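Handout 4: Learning to fold from demonstrations
Daiane Arruda, November 17, 2019

Right, cloth. I love this topic and it drives me up the wall! A mug is the same mug wherever you put it, but a T-shirt has a new shape every time you touch it, so we can't just hand the robot a list of positions. What we do (the method I've been calling Plukar) is record a person steering both arms through the job, then train a policy to copy the moves from the camera views. 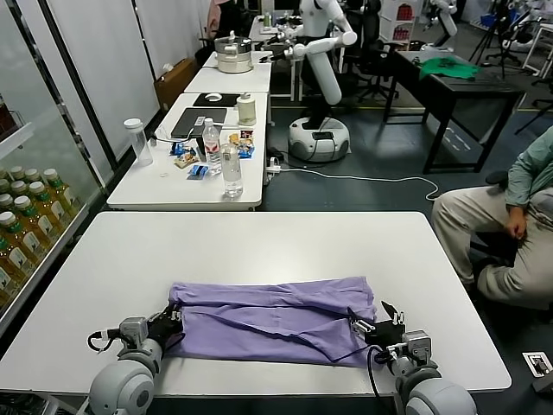 What goes into the training set

We used 314 demonstrations, with 50 more kept back for testing. Iolanda Conceição went through the lot and threw out any with long pauses, as the policy happily learns to dither too. Each one pairs a head view with wrist views, and the wrist views matter most once the fingers close on the fabric.

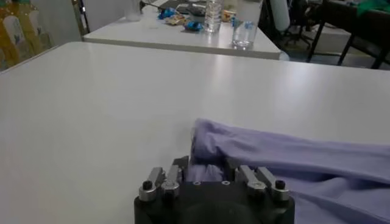

The other trick is predicting a short run of moves in one go. Small errors pile up more slowly that way, and the two arms stay in step – do read the Camargo notes on this before the lab.

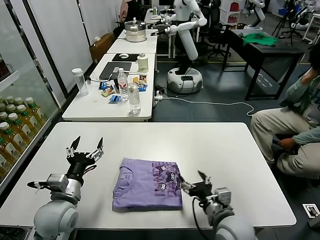

Why not just add more demonstrations?
We tried it with 134 extra, and the score barely moved. Variety in how the shirt starts out helped far more.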